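Tadton house, upstairs and hallway: July walk-through with my comments

Same list as last time, so skip to the bits marked "needs doing" if you're in a hurry. Kaan Ertürk came round with me and held the ladder (thanks, Kaan!).

1. Smoke alarm, landing: OK. Pressed the button, nearly went deaf, all good. Battery is fresh.

2. Stair rail: needs doing. The bracket second from the top has worked loose again. I tightened it by hand but it wants a longer screw.

3. Stair treads: OK. No lifted carpet, and the nosing strip we glued in spring is still holding.

4. Hallway light: OK now. One bulb out, swapped it. We're down to 2 spares in the Prollico box.

5. Extension cords: needs doing. Somebody ran one under the rug by the Hemby room. I pulled it out, please don't put it back!

6. Front door: OK. Opens all the way, nothing behind it, latch catches first time.

7. Shoes and trip hazards: needs doing, sort of. 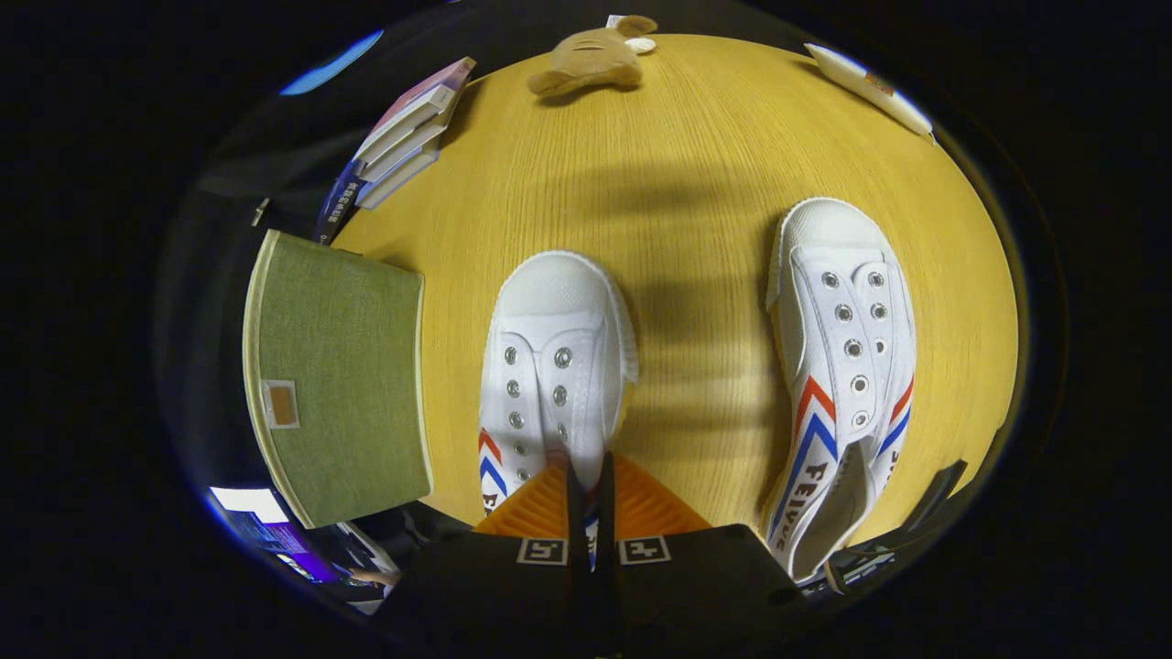
I keep going on about shoes, I know, but Yavuz Yazıcı went flying over a pair of boots at the bottom of the stairs and I'd like that to be the last time. Nothing goes on the bottom 2 steps, ever. The rack holds 10 pairs and we own more than that, so the extras need to go up to bedrooms. Canvas slip-ons like the white Feiyue ones with the red and blue stripes are light enough for the top shelf, but they shouldn't be living on a tabletop either. Boots go at the bottom.

8. Window locks, back bedroom: OK, a bit stiff. Kaan has oil.

Rail screw is on my list for the hardware store. I'll recheck items 2 and 5 when it's in.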